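Notes from the Dugout
January 27, 2018

I drove over to the Koltar gym this morning to watch the first indoor practice, and I'm still a little giddy. Softball in January! The parking lot was a sheet of ice and half the girls came in wearing two sweatshirts, but once the nets were down and somebody was hitting, it sounded like spring in there.

We have 13 players signed up for the Zivavmont travel team so far, and that makes me happier than I can say. Last fall we finished with nine healthy bodies and a shortstop who had to catch both ends of a doubleheader (sorry again, kiddo). With a real bench we can finally use a pinch runner late in a game, and Coach Wissam Mansour can quit looking at the parents like one of us might have eligibility left.

Pitching is the big question, same as every year. We lost two seniors who threw nearly all our innings, so three girls are splitting the work this winter. Wissam has them on a pretty strict plan, no more than 50 full-speed pitches a session, and then they go stand at the wall and do spins until they're sick of it. The lefty has a changeup that fooled me from the bleachers, and I knew it was coming.
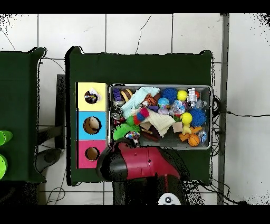
The hitters got a shorter turn today, mostly tee work and front toss. I thought the swings looked rusty, which is fine by me for January. What I'd love to see is better bunting. We left so many runners on second in September that I stopped writing it in my scorebook, and a couple of decent bunts would have won us that Cuadros game. I'm still sore about that one, as you can probably tell. We were up by four going into the last inning!

Now for the money part. The spring tournament at Claker costs $400 to enter and we have $276 in the team account, so we're short but not by a scary amount. The pancake breakfast ought to cover it if people show up hungry. My griddle is spoken for, but we could use a second one, and please bring syrup if you have a bottle you aren't using.

A few odds and ends. Practice stays on Saturday mornings until the field dries out, and the gym doesn't want cleats on the floor, so sneakers only. Helmets need names in them. I took home a left-handed glove that was sitting under the bleachers, and it'll be in my truck next week. And if anybody's daughter has ever thought about catching, even for a minute, send her over to talk to Wissam. We've got one catcher and her knees would like some company.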